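Módulo 2. Superficies verticales de apoyo en el aula: paneles, tableros y señalización adhesiva

Apuntes de la asignatura Organización de Espacios Educativos. Profesor responsable: In-ho Ryu. Versión revisada el 5 de abril de 2021.
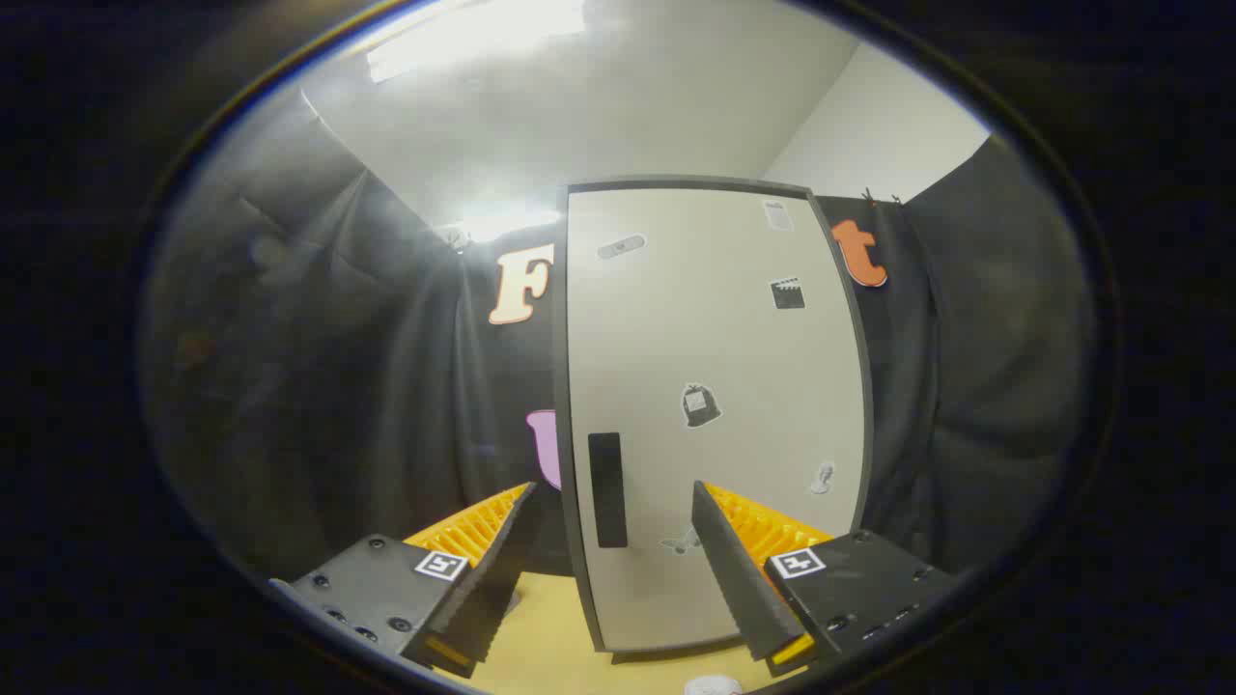
1. Objeto del módulo

El presente módulo trata de los paneles blancos de uso individual o de pequeño grupo que se colocan en posición vertical sobre una mesa. Quedan excluidas las pizarras murales, que se estudian en el módulo siguiente, y los tableros de corcho, cuyo mantenimiento responde a otros criterios.

Se entenderá por panel toda superficie rectangular, lisa y de color claro, provista o no de reborde, destinada a recibir elementos gráficos que el alumnado deba reconocer, ordenar o comentar. El panel que encabeza estos apuntes, de tono blanquecino y con reborde gris oscuro, se apoya en una superficie de madera clara. Sobre su cara se distribuyen varias pegatinas de tamaño reducido, entre ellas una tirita, una claqueta y un micrófono.

2. Distribución de los elementos gráficos

La distribución puede ser ordenada o dispersa. En la primera, los elementos se alinean en filas o columnas y la lectura sigue el sentido habitual de la escritura. En la segunda, cada elemento ocupa un lugar independiente y el alumnado debe recorrer toda la superficie para localizarlo. El panel de la figura corresponde al segundo caso: la tirita se encuentra cerca de la esquina superior izquierda, en posición inclinada, mientras que el micrófono aparece en la parte baja del lado derecho.

La distribución dispersa resulta adecuada para ejercicios de localización espacial («arriba», «abajo», «a la derecha de») y para la denominación de objetos. No se recomienda en tareas de secuenciación, en las que el orden debe poder leerse sin ambigüedad.

3. Contraste y legibilidad

Las pegatinas oscuras sobre fondo claro se distinguen con facilidad a distancia de mesa. La claqueta negra y la pegatina gris oscuro con forma de bolsa atada ilustran este supuesto. Las de tono gris pálido exigen mayor proximidad; así ocurre con la situada en la parte inferior, cuya silueta puede leerse como mariposa o como pájaro. Cuando el ejercicio requiera una respuesta única, se evitarán las figuras de contorno dudoso.

4. Elementos de agarre y rebordes

El reborde delimita el campo de trabajo. El tirador, cuando existe, debe quedar en un lateral y dejar libre el centro; en el panel mostrado es una pieza negra, larga y estrecha, próxima al borde izquierdo. No se colocarán pegatinas sobre el tirador ni sobre el reborde.

5. Trabajo práctico

La práctica se realizará por parejas en el aula Avdale y tendrá una duración de 90 minutos. Cada pareja presentará:

a) Un croquis del panel asignado, con indicación de la posición de cada elemento.
b) Una propuesta alternativa de distribución, acompañada de su justificación.
c) Una ficha de consignas orales para el ejercicio de localización, con un máximo de 17 enunciados.

El croquis se entregará en papel. La propuesta y la ficha se remitirán a través de la plataforma Helosach antes de la sesión siguiente. Los trabajos no presentados en plazo podrán recuperarse en la convocatoria de septiembre.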